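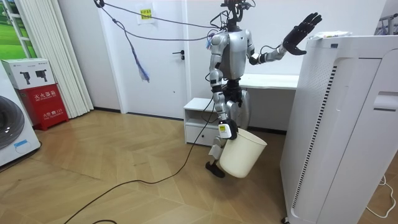

Herringbone (flooring)

Herringbone is a way of laying short, equal-sized blocks so that the end of each one butts up against the side of the next, which gives you that broken zigzag running down the room. I've been writing entries for this little home encyclopedia for a while now and I think this is the one I've been asked for most, so here goes!

The name comes from the bones of the herring, and if you've ever picked one apart at the table you'll see why. The pattern is very old. The Romans used it for brick paving (they called it opus spicatum, after ears of wheat, so fish didn't get a look-in), and it later became a favourite for wooden floors in the grand houses of France.

People mix it up with chevron all the time, and I did too until I laid my own. In chevron the ends are cut at an angle and meet in a straight line, so you get clean V shapes. Herringbone blocks are plain rectangles with square ends. That makes them easier to cut, and you can use up old blocks if you're lucky enough to find a decent batch.

Sizes vary a lot. Mine came second-hand from Dorin Coman at Cotari, 445 of them, with old bitumen still stuck to the backs, and I spent most of February scraping it off with a paint scraper and a great deal of tea. You can buy new ones cleaned and ready, of course, and your knees will thank you.

Laying starts from a centre line, never from the wall, as walls are hardly ever straight (mine wander all over the place). Snap a chalk line down the middle of the room, glue a first run of blocks along it, then let them set before you carry on outwards. Leave a gap at the edges so the wood can swell in damp weather, and hide it under the skirting. 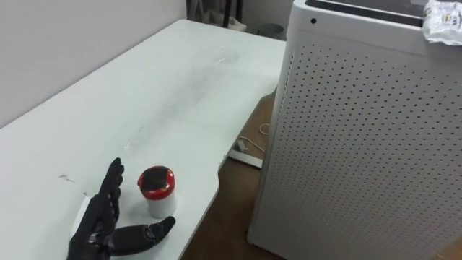

As for finish, you've got oil, hard wax or lacquer. Oil is the one I'd go for, as you can patch a scratched bit without sanding the whole floor, but it does want topping up. Teodoro Miranda, who taught me most of what I know, swears by lacquer for hallways and won't hear a word against it!

Pale woods make a small room feel bigger, and most people run the zigzag towards the main window or away from the door. I went crossways in the box room and rather like it.

See also: Chevron; Basket weave; Parquet; Skirting board

Last edited 2019-06-27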